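4.2 Dropped packages and the late-release fault

We had expected, when we planned the breakfast trials, that most of our trouble would come from the bagel. It is small, it has a hole in it, and its surface changes from one day to the next. In the event the bagel behaved itself rather well, and the fault that took up most of our September came from the packages, which we had thought of as the easy part of the job. We set down the story of that fault at some length, partly for the sake of anyone using a similar two-armed set-up, and partly out of fairness to the people who spent their evenings reading log files.

The fault showed itself first on 2018-09-18, during an ordinary run of the pouring task. The right arm had lifted a package, carried it over the table and begun to tip it, and at that point the controller reported that the grip had been lost. It had not been lost. The fingers were closed and the package was still between them, but the controller believed its own report and started the recovery routine, which opens the gripper, raises the arm and tries the grasp again from the beginning. The package fell on the table, and a good part of what was inside it went on the floor. Yurii Horobets, who was standing at the stop button, pressed it before the arm had begun its second attempt, and we were all grateful that he had.

Our first guess was a worn finger pad, and it was a reasonable guess, for the pads on the right gripper had been in use since the Trivside trials and were plainly due for a change. New pads were fitted the next morning. The fault came back that same afternoon, twice, and we had to own that we had been hasty. Nelli Ruotsalainen then went back through the 821 package lifts recorded up to that date and found that the false report had been raised in 5 of them. In 3 of these the arm had still been low over its starting place, the package had dropped only a very short way, and the person running the trial had written it down as a poor grasp. The remaining 2 were the drops we have just described as coming after the pads were changed. The first drop was not among the 5 at all, as its log had been cut short by the stop button, and it took us longer than we like to admit to notice this.

The cause, when we came to it, lay in the way grip was judged. The Ostimora controller does not measure the pressure at the fingers. It looks at the current drawn by the gripper motor and compares it with a fixed value, below which it decides that there is nothing being held. With a rigid object this works perfectly well. A package that gives under the fingers is another matter, and when it is swung quickly its contents shift, the wall between the fingers slackens for a moment, and the current dips. If the dip lasts longer than the waiting time allowed, the controller calls the object lost. We had shortened that waiting time ourselves in the spring, following the method of Gultham and Abdelaziz, to make the arm quicker to notice a real slip.

Speed of movement mattered a good deal more than the weight of the package, and this shaped the way we ran the repeat trials. Leena Huttunen laid the table just as it had been laid for the earlier runs, so that the arms would follow the same paths. Figure 3 was taken during one of these runs, with the right arm carrying the package at a tilt over its own side of the table, fast enough to blur it, while the left gripper hangs beside the toaster with its lower finger next to the apple. A release at that moment would put the package down on that side of the table, and it is easy to see how little warning a person standing close by would have.
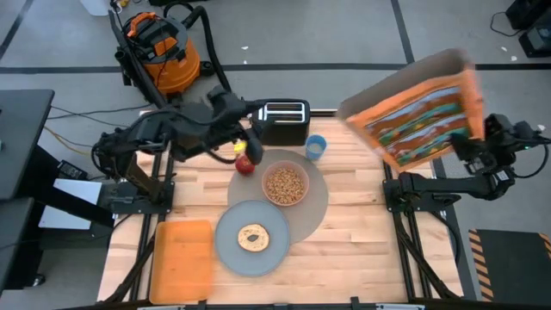
Figure 3. Repeat trial of the package task, right arm in motion. The cereal bowl and the plate with the bagel half are in their usual places.

The remedy we settled on has two parts, and neither is very clever. The waiting time was put back to its old value whenever the arm is moving, and the recovery routine may no longer open the gripper by itself while the arm is raised. It must first stop, lower the arm and ask the operator. Ulla Kemppainen argued for this second change from the start, and Fergal Duggan, who wrote the routine, came round to her view after watching the recordings. It makes each recovery slower, and we have accepted that.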